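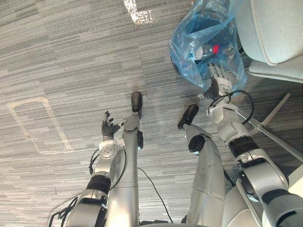

Ojārs Dzene wrote to me after the last edition to say that carpet has no business sharing a chapter with knitwear, and that I'd "muddled the floor with the wardrobe". Fair enough, but I've kept them together! Carpet and knits are the two fabrics my students bring in most often, and they get the same things wrong about both.

## Chapter 6: Fabrics That Take a Beating

Let's start at floor level. A streaky carpet in several greys is a very forgiving thing. Fluff, grit and the odd biscuit crumb vanish into it (my own hallway is living proof), and so does early wear, so you need to learn to look at the pile from a low angle, with a light coming in from one side. Fibres that lean one way will catch the light and look paler than their neighbours. That's shading, and beginners write it up as fading nearly every time.

Tape is another matter. People stick it down to mark out a spot for a desk or a game, forget about it until April, and then wonder why the edges have gone scruffy. We'll do adhesive residue properly in the workshop section, using offcuts from the Plomau range, so please don't practise on your landlord's floor. 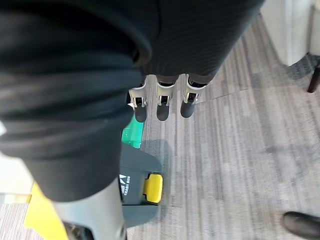
Knits behave differently because they're built from loops, and loops can shift. Pull on a woven shirt sleeve and it mostly refuses; pull on a jumper sleeve and it gives, then wants to creep back. Any spare length has to go somewhere. On the plain black sleeve it has bunched into thick rolls up near the top, while further down the knit lies smoother, and the finely ribbed piece beyond has a hem running on a slant. I'd want you to note all of that before you so much as reach for a tape measure.

### Before you read on

Find an old jumper and a scrap of carpet, 10 cm square or bigger. Rub each one 300 times with a dry cloth, always in the same direction, and write down what changes. Keep both pieces, as you'll want them again for Exercise 4.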